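October 17, 2023
By the Forthorpe hiring study group

4. How Long Rejected Applicants Wait, and What They Make of It

Most of what has been written on turning people down for jobs is concerned with the wording of the letter. Employers fret over "unfortunately" and "at this time," and a small industry exists to fret on their behalf. Our own data suggest that applicants barely read past the second line. What they remember is how long the line took to arrive.

We drew on two sets of applications. The first, from Astgate, covers 749 people who applied for office and warehouse posts and were not hired. The second, from Gorker, covers 503 people in the same position. Everyone was sent a short survey after the employer had closed the opening. We asked when they had last heard from the company, whether they would apply again, and what they had told their friends. The last item produced our longest answers and a fair amount of our unprintable ones.
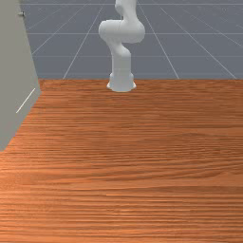
Closing an opening is a looser idea than it sounds. At Astgate a job is closed when the new hire signs. At Gorker it is closed when someone remembers to close it, and a few listings had stayed up so long that the person hired had since left and the listing was, by accident, correct again. We left those out. We also left out anyone who withdrew before an interview, although several of them took the survey anyway and were firm in their views.

Applicants who got a plain rejection soon after the interview were more willing to apply again than those who got a warm one late. The effect held for both companies and did not depend on the level of the job. Warmth did help a little when the note was prompt. When it was slow, warmth seemed to make things worse, and the phrase "we were so impressed" drew particular scorn from people who had spent weeks with no sign of having impressed anyone.

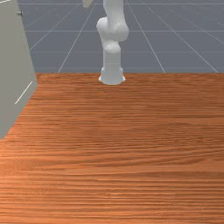
Leinonen, commenting on an earlier draft, objected that speed may simply stand in for good management, and that a firm able to answer its mail is probably pleasant in other ways too. The objection is a fair one and we cannot fully meet it. Within each company, though, the same pattern appeared between departments that shared a building, a pay scale and, in Gorker's case, a single overworked inbox. Leinonen's further suggestion, that we send out rejections at random speeds and see what happens, was put to both employers. Astgate declined promptly. Gorker has yet to reply.

We then looked at the 524 respondents, across both companies, who said they had written back after being turned down. Most had sent a short thank-you, often while privately furious. Those who asked for feedback were usually given some, though its quality varied. "Another candidate was a closer fit" was by far the most common answer, and it is hard to see what an applicant could do with it short of becoming the other candidate. A handful were invited to apply for something else, and they spoke of the employer with a fondness we had not planned a survey code for.

Figure 2. White robotic arm at a wooden tabletop.
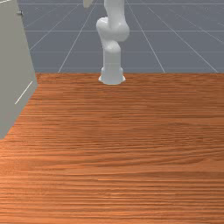 4.1 Limits of the Survey

People who are still angry answer surveys, and so do people who have since found something better. Those in between are harder to reach, and we suspect they are the larger group. Our reminder, sent in November, brought in mostly the angry ones. Dates of last contact were taken from memory and checked against company records where records existed. Where the two disagreed, the applicant nearly always recalled a longer wait than the employer did. We used the employer's date, so the delays reported in this section should be read as the kinder version.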